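作業ノート Julura 設備・購買

2023年6月23日

前回の続き。ハンドグリッパの追加購入と、来期に回す分の切り分け。金額の欄はまだ鉛筆書きのつもりで読んでほしい。

いま決めたいのは次の点。
・ハンドグリッパ本体を2台追加するか
・リンクとブッシュの予備をどこまで持つか
・袋物と布物で指先パッドを分けるか
・机まわりの照明を今期に入れるか

本体はFlerkariの見積が届いた。1台2,657ユーロ、送料別、パッド標準品つき。Fusteroにも同じ仕様で聞いているが、返事は納期だけで金額がまだない。Marijke Coppensが催促のメールを出してくれた。Fusteroのほうが納期は短いものの、制御側のコネクタが違うので変換ケーブルを別に買うことになる。比較表ではケーブル代も本体側の行に入れておくこと。前回はこれを消耗品の行に入れてしまい、あとで合計を直した。

袋物は、立てた状態で保持する作業を基準にして見積条件を書いた。表面がつるつるした菓子袋は、パッドの面で押さえるのか縁で挟むのかで必要な幅が変わる。標準パッドのままで仕様書を出し、幅広パッドはオプション扱いで別行にした。標準パッドの面にはねじ穴があるので、上から薄いゴムを貼る案も残してある。貼るだけなら購買手続きはいらない。
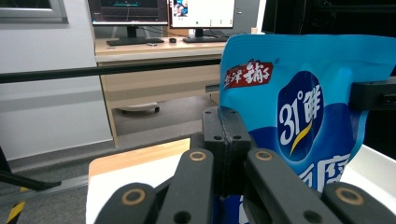 予備のリンクは本体と同じ発注に入れるのか、それとも別に買うのか。

同じ発注に入れる。Flerkariは部品だけの注文だと最低金額の条件がつくため、本体と一緒に3組頼み、残りはTimmermansで加工してもらう場合の値段と比べてから決める。

Timmermansの件。Toon Desmetが図面を持って相談に行った。リンク自体は作れるが、ブッシュの圧入までやるかどうかは材料を見てからと言われたとのこと。こちらで圧入するなら治具がいる。治具代を部品費に入れるか工具費に入れるかは内田さんに確認中。個人的には工具費のほうがあとで探しやすい。

図面についてのメモ:
・穴の公差が旧版のまま。改訂してから送る
・ブッシュは市販品の型番を書き、「相当品可」は消す
・黒の樹脂で統一。色見本は不要

布物のほうは条件がまだ固まらない。柄物の綿布を二か所でつまむ作業をしばらく標準にしたいというのがŽydrūnas Huntの希望で、これには賛成している。無地だと折り目の位置を後で見返すときに手がかりが少ない。布そのものは安いので今期の消耗品で買えばよく、承認もいらない。問題はパッドで、袋に合わせて硬くすると布のほうで困り、柔らかくすると減りが早い。どのくらい早いかはまだ数えていないので、ここに数字は書かない。

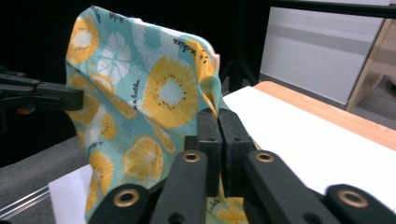

柑橘柄の綿布。左の折り目側と手前の指先でつまんだ状態。

天板の上の白い面が明るく写りすぎている。Bhupendra Ahujaは照明を買い替える前に下に敷く紙を灰色に変えればよいという意見。紙なら今日の予算でも買えるので、先にそちらを試す。照明の見積依頼は取り下げず、保留の印だけつけた。効果がなければ11月の見直しで出し直す。

11月に回すもの
・照明(上の理由)
・幅広パッド
・作業台の追加。置き場所の寸法を測ってから
・保管棚。今の棚の整理が先

今期に出すもの
・本体(Fusteroの金額待ち。来なければFlerkariで確定)
・予備リンク
・変換ケーブル(Fusteroになった場合のみ)
・灰色の紙、綿布、薄いゴムシート

保守契約はつけない方向。Flerkariの見積には年間保守の行があるが、中身を読むと点検の往復送料がこちら持ちで、普段の故障はほとんどリンクまわりだから、予備を手元に置くほうが早い。ただし保証期間内に自分たちで分解した場合の扱いが書かれていない。Marijkeに質問してもらう。返事は文面で残すこと、電話で済ませない。

書類の順番で迷ったので書いておく。相見積の理由書は本体の分だけでよく、予備部品は同じ業者なら添付書類に一行足せば通る。Timmermansを使う場合は新規業者の登録が先。登録の用紙は共有フォルダの「購買」の下、古いほうの様式は使えない。

宿題
自分: 比較表の更新、送料の行を追加
Toon: 穴公差の改訂、Timmermansへ図面の再送
Žydrūnas: 布の購入先と寸法を決める
Marijke: Fusteroの金額、Flerkariの保証条件

比較表の旧版は消さずに名前の頭に「旧」をつけておいた。間違えてそちらに書き込まないように。

コメント

Toon Desmet
公差は直しました。Timmermansには改訂版だけ送ってあります。ブッシュの型番が二種類載っていたので、長いほうを消しました。違っていたら教えてください。

内田
治具は工具費でお願いします。部品費に入れると来期の単価比較がずれます。業者登録の用紙はこちらで出しておきます。

Bhupendra Ahuja
灰色の紙、艶なしを指定してください。艶ありだと同じことになると思います。

Žydrūnas Hunt
布は今と同じ柄がまだ買えるなら同じものにしたい。寸法は別に書きます。

シェア 3 | コメント 4
Julura 作業ノート | お問い合わせ | 無断転載を禁じます | ページの先頭へ戻る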